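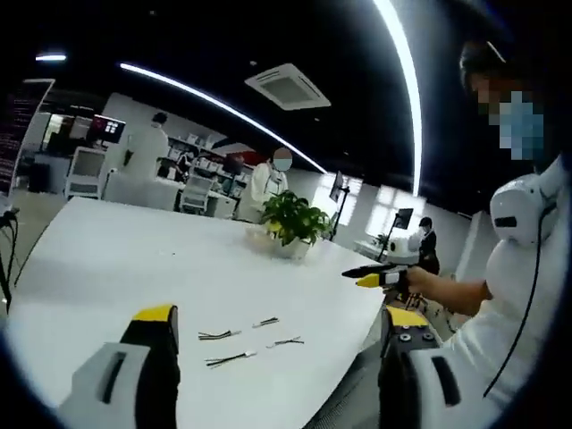
Figure 1. Four short wire harnesses on the white table, seen from between the jaws of a hand-held gripper.

Nenance: Does Starting Position Matter When You Teach a Robot by Hand?
Student project report, Emese Somogyi
7th January

When I joined the Nenance project in June, I thought the hard part would be the learning model, and I spent my first weeks reading papers on models (very happily, I should say). It was my supervisor, Dr. Borbély, who kept steering me back to the demonstrations themselves, and I'm grateful for that, as the whole report grew out of one of those talks.

My question was a small one. If people show a robot how to pick up a wire harness using a hand-held gripper, does it help to lay the harnesses out differently each time, or is it enough to repeat a few tidy layouts and collect more of them? Harnesses are a nice test for this. The strands are thin and twisted, they bend a little whenever you touch them, and the connector at the end is the only part with a firm shape to hold on to.

Method
We recorded 2297 demonstrations in all and sorted them into two sets. The Skurkberg set used fixed layouts, copied from printed cards. In the Kostberg set the person scattered the harnesses by hand before every pick, with no card to follow. I then trained the same model on an equal share of each set and ran 100 test picks per model, using layouts that were in neither one. A pick counted if the harness was lifted by its connector and held until the arm stopped moving.

I also threw out 259 recordings before training, mostly ones where the gripper closed on two harnesses together. I went back and forth over this, and I would still like to try leaving them in.

Results
The model trained on the Skurkberg set managed 54 picks. The Kostberg model managed 81, which was a bigger gap than either of us had guessed! Most of the Skurkberg failures were grasps that came down at the wrong angle, with the jaws closing beside the connector. The Kostberg model had its own trouble when two strands crossed, and I don't have a good answer for that yet.

One caution: I did all the scoring myself, and I knew which model was running. Next term I plan to have the test videos scored blind, starting with the crossed strands.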